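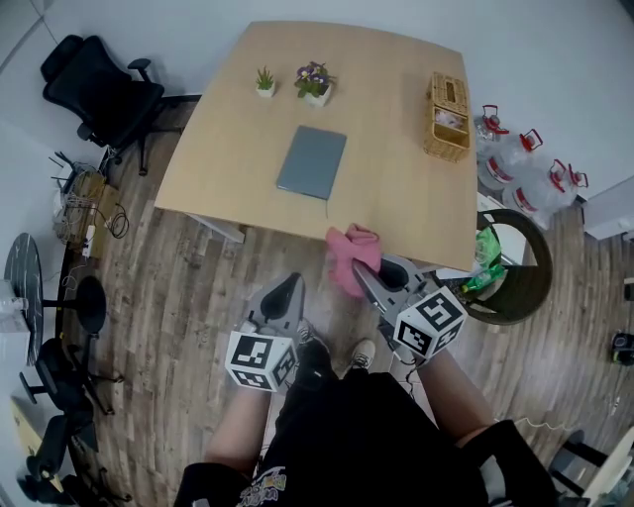
Gripper pair, Drastton bench: upkeep notes
May 6, 2022

Swapped the rubber tips on the right gripper again. The Drillex sheet says they're good for a whole season. The last set went on in February and I don't believe the sheet. The new ones hold the pink cloth over the table edge, but one cloth tells me very little.

Marker cubes: both reseated and screws snugged. Bowen's procedure says to recalibrate only if tracking drifts by over 30 mm, a number I'd like to see justified. I'll redo it every time a cube comes off.

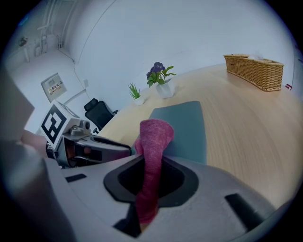 Lint is my real suspicion. Knitted stuff sheds, and the fuzz ends up in the jaw pivots. Brushed out both sides, no oil. Draretti wants oil every 51 hours, which sounds like a good way to make felt.

Ran 12 open-close cycles per side. Left felt fine. Right has a slight drag near full close, same as before the tip change, so the tips weren't the cause. Leaving the ticket open. Next: pull the right housing and check the spring.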